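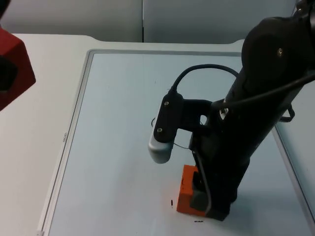

To: gripper-users list
Subject: Re: Finger pads and wrist camera placement, request for comments

The Nadeck test group thanks the Zustside laboratory for its message to this list. Our reply is given after the quoted text. Members who wish to receive the full results table may write to the list address.

> Our laboratory is preparing to replace the grippers on its two-arm station and
> would welcome advice from members. We have used the Bradberg parallel gripper
> for two years. The finger pads supplied with it are hard, and small blocks
> tend to turn as the fingers close.
>
> We are considering the Tabrizi gripper, which has a softer pad and a shorter
> stroke. We would like to know:
>
> - whether members have run both grippers on the same arm and controller;
> - whether the softer pad leaves marks on painted parts;
> - where the wrist camera should be mounted so that the finger does not hide
> the part at the moment of contact.
>
> Any figures that can be shared will be acknowledged in our report.

We have run both grippers on the same arm. The trial was carried out in February and consisted of 2597 grasps of small blocks, of which 739 were made with the block standing on end. The controller settings were the same throughout, except for closing force, which was set to each maker's recommended value.

For blocks lying flat, we found no difference that would justify the cost of a change. For upright blocks, the Tabrizi pad gave the steadier hold. Most of the failed grasps with the Bradberg gripper occurred when one finger touched well before the other and tipped the block. Better centering would remove many of these failures, and we recommend that Zustside check its centering before placing an order.

We saw no marks on painted parts from the softer pad. The pads do pick up dust, however, and their grip falls off as they become dirty. We wiped them at the start of each session and again at midday. Members working in less clean rooms should expect to do so more often.

On the camera question, we tried 4 mounting positions. Our present arrangement may be seen in the photograph with this message, taken with the gripper at an upright orange block. The grey camera housing is carried on a black bracket out to one side of the arm and points down at the table. This keeps the near face of a block in view until late in the approach. The far side is lost behind the finger, and a second view from a fixed camera is still needed if that side matters to the task.

Two practical points may be of use. The camera cable should be given a generous arch above the bracket. With a short cable, full rotation of the wrist pulled on the connector and the video dropped out. The bracket screws should also be checked weekly, as a small shift in the camera's angle is enough to spoil the calibration. We repeat the calibration whenever the bracket has been touched.

We have not tested either gripper with the fingers wet or with parts heavier than the blocks described, and we can offer no opinion on those uses. We would be glad to hear from any member who has compared the two on a different controller.

On behalf of the Nadeck test group

This archive uses cookies to remember your reading preferences. By continuing to browse the list archive you accept their use. Accept | Cookie settings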